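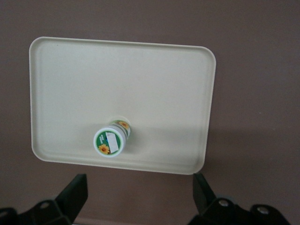 The small one with the green label and the sunflower, alone on the job.

The Snack Table at Borby
Gallery and notes, March

Every shared building has a table like this. Ours is on the second floor of the old Pacheco building, past the mailboxes, and it's known as Borby after the company that had the floor before us and left the name on the door. Faustino Cuautle sets it up and has opinions about it. I have a camera and slightly fewer opinions, so the gallery is mine and the arrangement is his.

Click through at your own pace. The captions got long. I was told a line or two each and I did try.

The tray
Cream, off-white, beige, take your pick. Faustino calls it vanilla and the Tandden catalog he ordered it from called it "sand." It's plastic, it has round corners and a raised rim, and it gets the middle of the table because Faustino believes a table needs a middle. Whatever lands on it is automatically the featured item. I once left my keys there and two people asked what they cost.

The featured item
A little round container with a green label and a sunflower, and with a whole tray to itself. I've seen studio apartments with less floor space. The small print is very small, so if you want to know what you're eating, bring the glasses you keep saying you don't need. Standing up, it looks like a product. Tipped over, it looks like it has had enough of the afternoon, and I prefer it that way.

The red bottles
They have their own clear stepped rack, like a choir. Faustino lines them up so the back row can see over the front row, and I've stopped asking what they'd be looking at. The red is loud enough that people coming out of the elevator head for it before they've decided whether they're thirsty. He would like everyone to take from the front and slide nothing. People take from the back. He knows who. 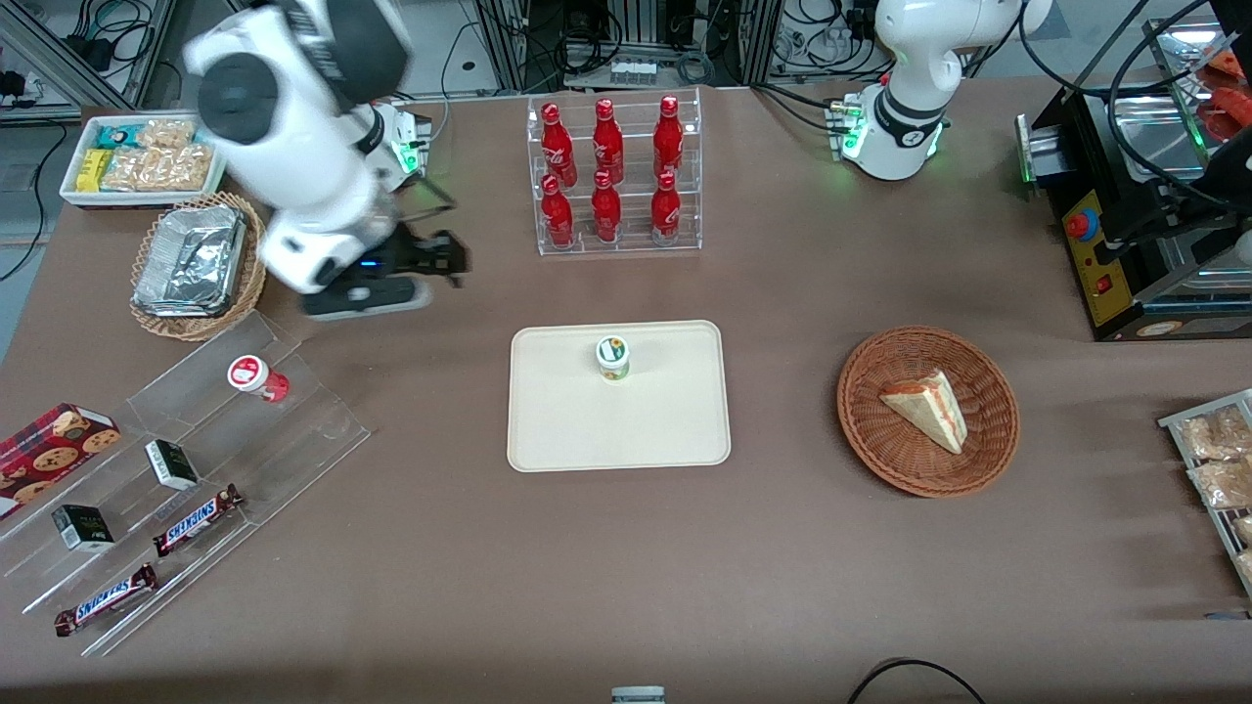
The basket is where he and I part ways. It's a perfectly good wicker basket, reddish brown, nicely woven, the sort of thing you'd put rolls in, or lemons if you were the kind of household that displays lemons. Faustino puts cake in it. One slice, pale on top with an orangey layer down the side, put to bed on its side like a guest on a sofa. I asked about a plate. He said plates are for people who have already decided, and a basket is for people who are still thinking. I wrote that down so I could be annoyed by it later.

The bagged stuff
Baked goods, clear bags, wire rack, off at the right-hand end. These are the dependable ones. They don't need a tray or a basket and they've never once been the subject of a conversation. They're also what everybody eats. Last month we went through 30 bags, against 10 slices of cake, and I bring those figures up whenever the basket is discussed.

The appliance
Back in the corner, black with a steel top, and a big red button in a yellow ring. I've heard it called the toaster and I've heard it called the press, and the two camps don't mix at lunch. Nothing else on the table looks so ready to be pushed. If you're visiting with a child, stand between them.

The table itself
Brown, and a lot of it. It came out of the Drendoris showroom when they closed, for 200 dollars, down from 400, and it took the freight elevator and some language to get it up here. We could have bought a smaller one. Faustino pointed out that a smaller one would look full, and he likes things to look as though there's more on the way. I've come around to it. You can put a coffee down without asking permission from a pastry.

A few practical notes, mostly copied from the card he keeps rewriting:

Money goes in the tin by the mailboxes. The tin does not give change and neither does Faustino.

If you take the featured item, tell him, so he can feature something else. Do not feature something yourself. We had a week of that and it ended with a stapler on the tray.

Bags can be opened at the table. Crumbs can't be left there.

Cake questions go to Faustino. Basket complaints go to me, and I'm keeping them in a folder.

Prints of anything in the gallery are available if you ask, though so far the only order has been from Faustino, who wanted the tray. He has it up over his desk, slightly crooked, and he says the color is closer to vanilla than ever.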